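Week 2: Why bread rises

Welcome back, everyone, and thank you for bringing your jars of starter! Last week we talked about flour, and today we get to the part I love most – yeast, and the patience it asks of us. Please read the Villanueva chapter through page 171 before we meet again, and don't worry if the bit on sugars feels slow going (it did for me, too). Elvira Henao has spare copies of the handout if yours has gone missing under the flour.

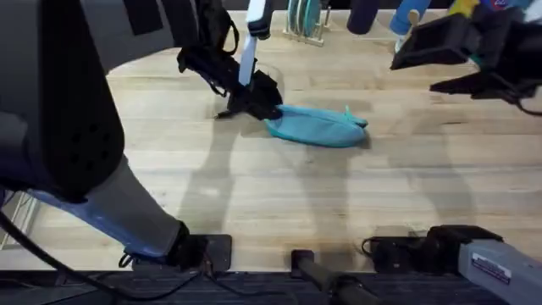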